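Keditz Boards > Grippers and end effectors > Hand-held and wearable

Thread: Pad schedule for hand-held pairs, is any of it real?

flatwhite_torque
I look after one pair of hand-held grippers, left and right, camera on each, two fingers with soft pads. They do household stuff all day: picking up, putting down, boxes, cloth, cutlery. The service sheet that came with the spares kit from Viltari says to change all pads every 3,000 closes. Not inspect. Change.

I pulled the left pair of pads at 3,000 like a good boy and couldn't tell them from the new ones. Same thickness on the calipers, same squeak on glass. The right ones had a shiny patch near the tip and I would have changed those earlier if I'd been looking.

So where does the number come from? Viltari sells the pads. I'm not saying there's anything in that but I'm not saying there isn't.

Also the sheet says to re-zero the opening each morning, which takes me 20 minutes if I do it as written. Does anyone do it as written?

marrowbone
No and no.

I change pads when they go shiny or when an edge lifts. Re-zero when the closed reading is off. If it closes on nothing and reads closed, it's zeroed.

ohmslaw_barrie
Disagree with the above on both counts, sorry.

Pads harden before they wear. Calipers won't show you that and your eye won't either. A hard pad still picks up a mug. What it won't do is hold a pen at an angle without the pen swinging, and then whoever's using the gripper squeezes more to make up for it, and now your recordings are full of people over-squeezing. You've got a maintenance problem showing up as a data problem and you'll be chasing it in the wrong place for a month.

On the zero: "reads closed when closed" is one point. You want two. Closed, and open against the stop.

flatwhite_torque
Fair on the two points. I do check open against the stop.

Less convinced on hardening. Have you measured it or is it a thing you've been told? I've got a durometer and the pads are too thin for it to mean much, the reading is half pad and half whatever's glued behind it.

ohmslaw_barrie
Measured with a drag test. Pad closed on a strip of card, luggage scale on the strip, pull until it slips. New pads and old pads, same finger, same force. Old ones slipped sooner. I didn't keep a tidy record so I won't give you a figure.

marrowbone
"I tested it but I haven't got the numbers" is how we got the 3,000 in the first place, I'd bet.

ohmslaw_barrie
You're welcome to do it yourself. It takes a strip of card.

pelican_brief_case
Did you clean the old pads before the drag test? Skin grease and lint off blankets will make any soft pad slip. I wipe ours with a damp cloth at the end of the day, no alcohol, and let them dry open. Once I started doing it half the "worn" pads in the scrap tin turned out to be fine.

If Barrie pulled dirty pads against new clean ones, he measured dirt.

ohmslaw_barrie
I wiped them. Dry cloth though, so you might have a point. I'll redo it damp when I get the chance.

F. Mendoza
Fulgencio Mendoza here, I used to write service sheets for a living (for Magnusson, fixed cells, nothing hand-held, so take this for what it's worth).

A round number like that on a sheet is usually a warranty number. Somebody ran a rig that opened and closed on a clean block until something gave, then divided by a safety factor they liked the look of. It tells you very little about a hand-held that spends its day in people's bedrooms and kitchens. I wouldn't ignore it but I wouldn't build a calendar on it either. Keep a log per finger and let the log tell you.

And log it per finger, please. Per gripper is no use. A right-handed user loads one finger of the right gripper harder than the other three you own.

flatwhite_torque
That matches the shiny patch. I've been logging per gripper. I'll change that.

marrowbone
Can I put a word in for screws. Everyone is on about pads and the only real fault I've had in a year was a finger screw backing out. Finger goes slightly toe-in, pads meet at the tips and not at the heel, you get a wedge of daylight. All the wear goes to the tip and you blame the pad.

flatwhite, your right pads were shiny at the tip. Have you looked for daylight?

flatwhite_torque
...I have not.

ohmslaw_barrie
Ha. Good call from marrowbone, and I don't say that often.

Close it on a piece of white paper held up to a window. Should grip evenly the whole way along the pad. If you can pull the heel end of the paper sideways and the tip end stays put, you're toe-in.

tuckshop_lady
Do you all use threadlock on those? Ours came dry. I put the blue stuff on two of them and then got told off because it creeps onto the plastic and crazes it.

marrowbone
Nail varnish across the head as a witness mark. If the line's broken, it moved. Doesn't hold it, but you'll know.

pelican_brief_case
Seconding the varnish. Threadlock and printed plastic don't mix, I've had a part crack right through at the boss overnight. Low-strength versions made for plastics exist but you have to go looking for them.

Gallurgate_Greg
I'm going to be the grump. We bought the full care plan from Gallurgate, 100 dollars a month per pair, somebody comes out and does the pads, screws, zero, camera mount, the lot. Not had a single bad finger. All of you are spending hours on paper strips and nail varnish. What's your time worth?

marrowbone
What did they find, the last time they came?

Gallurgate_Greg
Nothing, all good.

marrowbone
And the time before?

Gallurgate_Greg
Nothing. Which is what I'm paying for.

marrowbone
Righto.

flatwhite_torque
Not having a go, Greg, but I can't tell a plan that prevents faults from a plan that turns up where there weren't any. Do they leave you the old pads?

Gallurgate_Greg
No. Never thought to ask, to be fair. I'll ask.

flatwhite_torque
Update, 21st March.

Daylight test on all the fingers. Marrowbone was right. Right gripper, one finger, one screw turned under my driver with no effort at all. The others were snug. Paper held at the tip and slid at the heel, exactly as described. Snugged it up, paper holds end to end now. Varnish on every head.

So my shiny patch was never the pads wearing out, it was the finger sitting crooked, and I'd have fitted new pads on schedule and ruined those as well. The sheet mentions screws once, on the back page, under storage.

Then I wanted a check that was closer to real use than paper. What I've settled on for now is a light open box on the seat of the office chair in the spare room, with a few bits in it, a keychain, a string of dark beads, that sort of thing. Bring the gripper in with a finger either side of the box and close slowly. Both pads should arrive together. If one lands first it shoves the box sideways and you see it straight away.
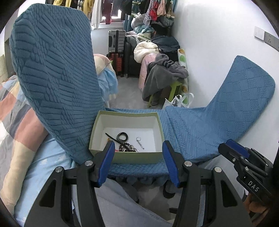
The seat has some give in it, so the box rocks a little if you come in low, and I had to throw away the first few goes before I got my height right. Approach level, stop, close, look, open. I do it 4 times with each gripper and write down whether the box shifted and which way. It's crude. It also takes a fraction of the time the morning re-zero does, and I trust it more than I trust the sheet.

Still to sort out: whether a box that shifts means a finger out or just me not centred. I don't have an answer to that.

ohmslaw_barrie
That's my problem with it. You're testing your own wrist. A person can't hold a gripper centred to a millimetre or two, so one pad always lands first. On a bench, clamped, I'd believe it.

flatwhite_torque
If it was only my wrist it'd shift left some times and right others. A bad finger ought to shift it the same way each time. That's why I write down the direction.

ohmslaw_barrie
Unless you've got a habit, which everyone has. Rotate the gripper half a turn and do it again. If the shift follows the gripper, it's a finger. If it stays on the same side of the room, it's you.

flatwhite_torque
OK, that is better. Adding that.

pelican_brief_case
I'd also want a hard surface under the box. A cushion hides things. Box sticks a bit on fabric, then lets go all at once.

flatwhite_torque
Thought about it. But the work is done on chairs and beds and sofas and all the rest, and I want to know how it behaves there. Might do both, table first and chair after.

marrowbone
Do the table one. Do it when something looks wrong, not every morning. You're about to swap one pointless routine for another one.

F. Mendoza
I would keep it daily for a month and then decide. You have one loose screw in your history and no idea how long it was loose. That's the part that would bother me. How many hours of recording sit between the last time it was known good and the day you found it?

flatwhite_torque
I don't know. Pads were last changed at the start of the count and I had the fingers off then, so possibly all of it. I've flagged everything on the right gripper since and told the people who use it. They weren't thrilled.

tuckshop_lady
Did anyone notice it feeling off? The users I mean.

flatwhite_torque
One of them said small things "walked out" of the tips on the right. I told her to squeeze harder. So I owe Barrie an apology for the over-squeezing bit and I owe her a bigger one.

ohmslaw_barrie
Accepted. Redid my drag test with the damp wipe, by the way. Old pads came up a fair bit. Still short of new but the gap is a lot smaller than I'd have told you last week. So pelican gets half a point.

pelican_brief_case
I'll take the half.

Gallurgate_Greg
Asked about the old pads. They said they'd have to get back to me.

flatwhite_torque
Anyone with a pair in service since August or longer, I'd like to see a per-finger log, even a scrappy one. Mine starts today and has one line in it.

marrowbone
I'll dig mine out. It's on the back of a cereal box, and there's a coffee ring over most of the left gripper.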